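Collecting demos for the bun task – how many is enough?

hosetti_dan
Sep 25, 2021
We're teleoperating a two-arm setup to move buns between a steamer basket and a plate. So far we have 571 episodes. The policy reaches well but squashes one bun in every few tries. Do I keep collecting or change something?

Abenezer Degefa
Change something first. If every episode has the lid and plate in the same spot, 2000 more won't teach it much.

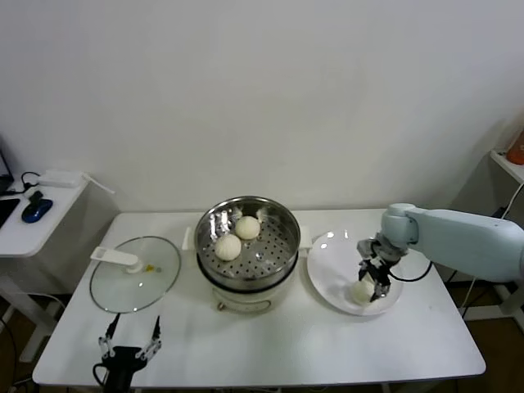

I'd move the plate every 40 episodes and vary where the buns sit on the tray. Log the gripper width too – squashing is usually a labelling problem with the close command.

skorex_fan
Disagree. We had 1237 on a similar task in February and the squashing only went away with volume. Varying the layout early made our success rate worse.

Abenezer Degefa
Worse on the fixed layout, or worse on new ones?

skorex_fan
Fixed. We didn't test new ones.

hosetti_dan
I checked and width is logged, but as open/closed only. I'll redo that before collecting any more. Does anyone filter out the episodes where the operator fumbles?

estwood_lab
We keep them if the operator recovers. Toss the rest.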